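Table basket

A table basket is a shallow woven tray or box, usually of wicker, kept on or near the dining table for carrying and holding crockery, cutlery and small odds and ends. It is one of the most useful things a household can own, and one of the prettiest!

Most table baskets are rectangular, as the straight sides sit neatly on a shelf, and many have a rolled rim that is kind to the hands. In the Ernwood district, where willow has long been woven, the common size is 36 cm long and about 12 cm deep. The Iluvia pattern, a closer weave than most, is much loved for its warm orange-brown colour and is still sold at Flillton market every September.

Bowls are the classic load. A ridged bowl with a foot ring can stand upright or lie on its side, and the ring gives a good edge to hold – a lovely bit of design in itself. Plates too wide for the basket stay on the table.

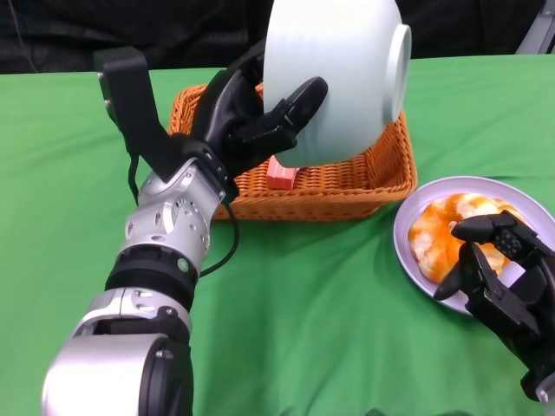
Ridged bowl and wicker basket on a green cloth, with an iced ring on the plate
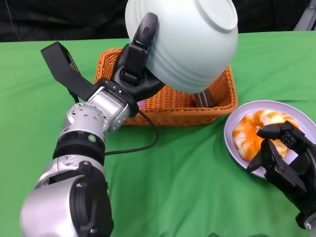

According to Paracha, whose remarks appear on the article's discussion page, bowls should always go in before cutlery, and a folded napkin between 2 bowls saves more glaze than any amount of care. Other households put the cutlery in first and swear by it.

Wicker is cleaned with a soft brush and a barely damp cloth, then dried in moving air.

Last revised 12/09/2025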